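Skostau Brilora Matte Varnish, 20 ml dropper
Reviewed by Virgilio Padilla
Monday, November 17, 2025

Brilora is the water-based matte varnish in the Skostau paint line, sold for sealing metal and resin miniatures. I used 2 bottles on 56 figures, all 28 mm foot, painted in acrylics over gray primer. My comparison was Vasari Flat, which I have used since April.

Straight from the bottle it is too thick for an airbrush and a little thick for a brush. Two parts varnish to one part water brushed on cleanly. Thinner mixes pooled in cloak folds and left a pale ring. Shake it hard before each session, as the matting agent settles overnight.

Finish: flat, with a faint sheen on large smooth areas such as shields. Vasari is flatter but lightens dark blues. Brilora left them alone.

Durability: two coats held up to a month of weekly games. Spear tips rubbed through on the metal figures. The resin ones showed no wear.

Dropper: poor. The tip clogs with dried varnish and needs a pin every time. The cap on my second bottle split at the thread.

It costs more per ml than Belmonte and covers better. I will buy it again for dark color schemes and keep Vasari for everything else.

Rating: 7/10

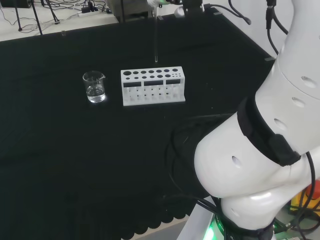
Glass beaker and white tube rack on black cloth.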